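Cendham Swap Shelf: Questions People Keep Asking Me

Last updated 03/05/2026

Hi! I'm Bohdan Zhuravel and I run the jigsaw puzzle swap in Cendham (and, when the van is behaving, the one in Flastcombe too). I get the same emails most weeks, so I've put my answers on one page. If yours isn't here, write to me anyway, I like getting mail.

How does the swap work?

You bring a puzzle, you take a puzzle. If you bring three, take three. I keep a little notebook by the door and all I write in it is your first name and what you borrowed, mostly so I can tell the next person who to ask if they get stuck on the sky.

Do I have to bring the same size I take home?

Nope! Plenty of people drop off a 500 piece and go home with a 300 because they've got grandkids coming. The only ones I'm a bit fussy about are the wooden ones, which go wood for wood. I've only got a small stack of those and I'd like to still have them in September.

What if a piece is missing?

Tell me. Really, I won't be mad. Write it on a sticky note, put the note inside the lid, and say roughly where the gap is ("left side, red barn"). Lots of people are happy to do a puzzle with one hole in it as long as they know before they start. What drives me up the wall is finding out at eleven at night with the thing nearly done.

Do you count every puzzle?

Good grief, no. I count the small ones for kids, the 64s, while I'm watching TV. Anything bigger I take on trust.

Can I bring a puzzle with no box?

Yes, if it's in a zip bag with a picture of what it's supposed to be. A printout is fine, and so is a page cut from a catalog. I did once take in a bag with no picture at all and it sat on the shelf for most of a year before a lady from Poon took it on as a dare. It was a harbor. 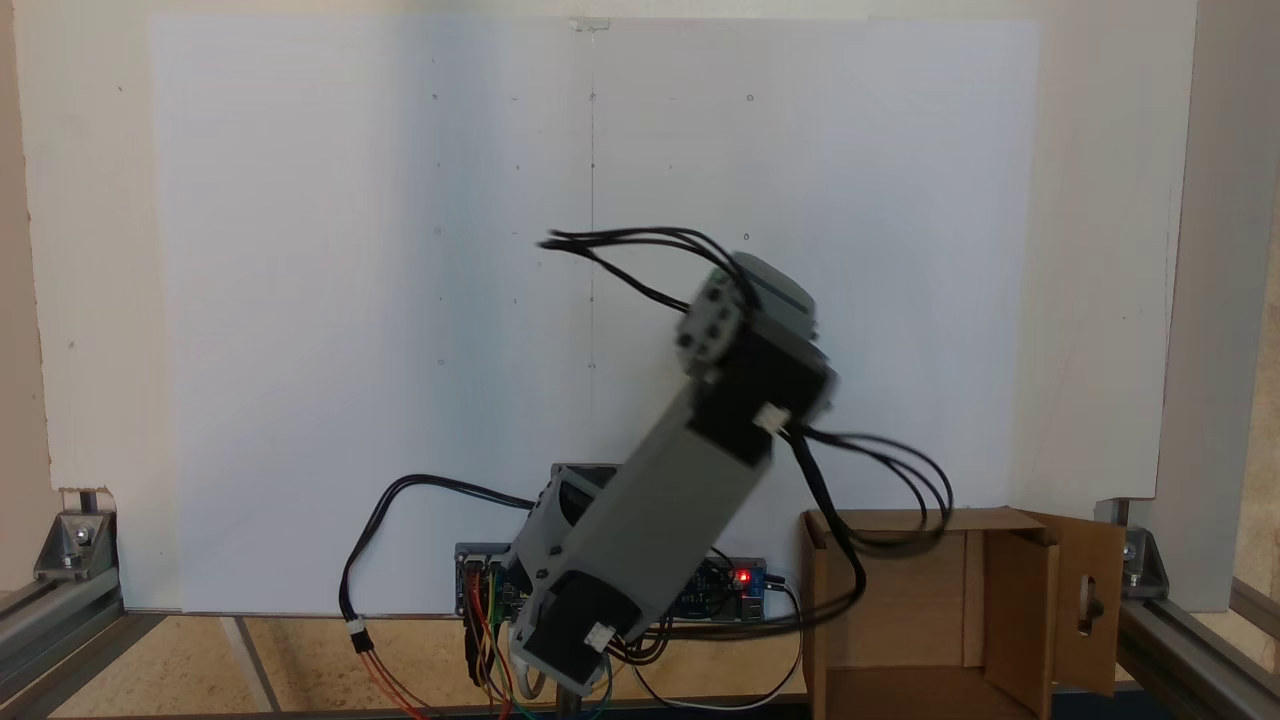 What's the best surface to work on?

I use a sheet of foam board from the craft store on top of the dining table, so I can slide the whole business under the couch when it's time to eat. Felt roll-up mats are okay, but mine always shifted the edge pieces and I gave it away. If you've got a cat, get something with a lid.

Do you take brands other than Clumen?

Of course. I go on about Clumen because I like how thick their pieces are, but the shelf is a total mix. The 144 piece mini ones in tubes are welcome too, just tape the cap on.

Can I glue one and hang it up?

If you brought something in trade for it, it's yours, so go for it. Please don't bring it back glued, though. It's happened twice.

When are you open?

Saturday mornings, ten to noon, side door. Knock loudly if the radio's on.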